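**1/** All right friends, I promised a few of you in the Tuesday-night crowd's replacement group (we meet whenever we can now) that I would write out my thoughts on Ruth and the barley, so I'm putting them here where my aunt can find them too. Get a cup of something. I do go on.

**2/** It started with a margin note. My old study Bible has a tiny letter beside Ruth 2:14, where Boaz says come over here, have some bread, dip it in the vinegar. The note sends you off to other places, and I had never once followed it in all the years I've owned that book. So this winter I followed it, and then I followed the notes on the notes, and that was most of January gone.

**3/** What I want to talk about is the leftovers. Ruth eats until she's full and has some left over (2:14), and then a few verses later she brings what she saved home to Naomi (2:18). It's such a small thing to write down! The storyteller skips whole years in chapter one — ten of them go by in half a sentence — and then slows way down to tell us about a woman keeping back part of her lunch.
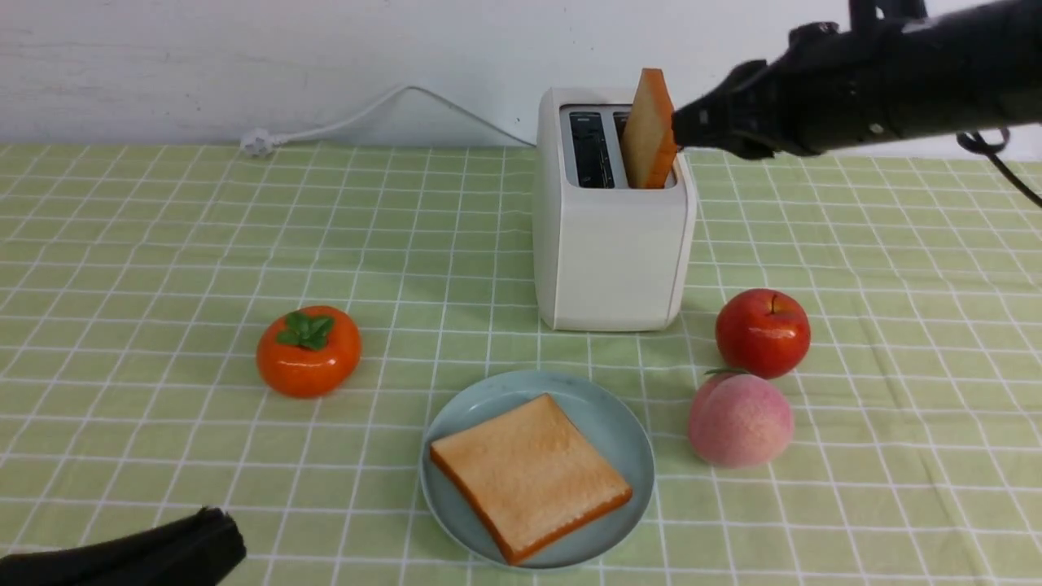
## The part about the vinegar

**4/** People ask me about this every time. Why would you dip bread in vinegar, and is it an insult? I don't think so at all. The word is the same one used in Numbers 6:3 for what a Nazirite has to give up, right alongside wine, and you don't ask somebody to give up a thing they'd never want. It seems to have been a perfectly ordinary thing for field workers to have with a meal.

**5/** Now, the same word turns up in Psalm 69:21, where enemies offer it for thirst, and there it's plainly meant to be cruel. Some older preachers tied the two together and went straight on from there to the cross. My grandfather's notebooks do it (he was an Unnithan, and an Unnithan never met a connection he didn't like). I loved him dearly and I think he was moving too fast.

**6/** Balakrishnan Unnithan, that's my grandfather, kept a notebook for every book of the Bible he taught through, and the one for Ruth has 156 pages in it. Ruth has four chapters. I'll let you do that arithmetic yourselves. On one page he has simply written "she was hungry" and underlined it, and I think that's the best line in the whole notebook.

## Where Nandini and I disagree

**7/** Nandini Kurup wrote me a long and very kind message after I shared the first bit of this in our group. She thinks I'm making too much of the meal. Her view is that the real generosity is in verses 15 and 16, where Boaz tells the young men to let Ruth glean among the sheaves and even to pull some stalks out on purpose for her. That's where it costs him something, she says.

**8/** She has a point, and I've gone back and forth. Leviticus 19:9-10 and Deuteronomy 24:19 already told landowners to leave the edges and the forgotten sheaf for the poor and the foreigner. So letting Ruth glean was the law. Letting her in among the sheaves went past it. I grant all of that gladly.

**9/** But the law doesn't say a word about lunch! There's no verse in Leviticus telling Boaz he has to let the foreign woman sit down beside the reapers, and there's certainly no verse telling him to hand her the roasted grain himself. I keep coming back to him reaching over to her. He had people for that.

**10/** Chaminda Bandara, who has more Hebrew than the rest of us put together, pointed out that the verb for "handed" or "passed" in that verse is a rare one, and that translators have had to do some careful guessing with it. He wouldn't let me build a sermon on it. I said I only wanted to build a post on it, and he allowed that.
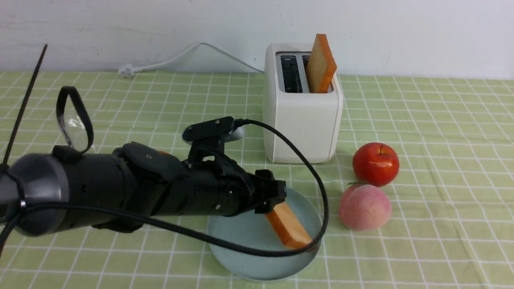 **11/** And then there's the matter of how much she carried home at the end of the day. An ephah of barley, verse 17 says. The books on my shelf don't agree on how much that is, and I've stopped trying to settle it. Every one of them says it was a lot for one gleaner, and Naomi evidently thought so too, going by all the questions she fires off in verse 19.

**12/** Notice the order of things, though. In verse 18 Naomi sees the barley first, and then Ruth brings out the food she had saved. So the big pile goes down on the floor (I always picture the floor, though the text doesn't say), and after it comes the little portion from lunch. Grain has to be ground and baked before it's anybody's supper. The other part Naomi could eat right then.

**13/** Remember what Naomi said back in 1:21, that she went away full and came home empty. I'd always read that as being about her husband and her sons, and of course it is. But "empty" comes back in 3:17, when Boaz sends Ruth off with more barley and says she mustn't go to her mother-in-law empty-handed. Same word. Somebody is answering Naomi, a little at a time, and she's getting her answer in groceries.

## A few loose ends

**14/** Jad Rawashdeh asked whether I'd connect the leftovers here with the baskets of leftovers in the Gospels. My margin doesn't, but I noticed that 2 Kings 4:44 has the same pattern, they ate and had some left, and that one does get sent on to the loaves and fishes in a good many Bibles. I'd say it's a family resemblance. I wouldn't push harder than that, and please see post five about my grandfather.

**15/** Satish Sundaram wants to know which Bible I'm using with all these little letters in it. It's the old brown one from the church sale at Londdale, and the front page is missing, so I can't tell you the edition. The text of Ruth starts at the top of a left-hand page and the binding is cracked there, which tells you something about whoever had it before me.

**16/** If you'd like to read along before we meet, please read all of chapter two out loud, at a slow pace. It took me 15 minutes, and that was with a stop to answer the door. Then look up Leviticus 19:9-10 and 2 Kings 4:42-44, and write down anything your own margin sends you to that mine didn't. I'd love to compare.

**17/** Next up is the threshing floor, and yes, I know, I've had three messages about the feet already. Let me read a bit more first. Nandini has promised to lend me a commentary, and Chaminda says I'm not to post one word on chapter three until he's seen it.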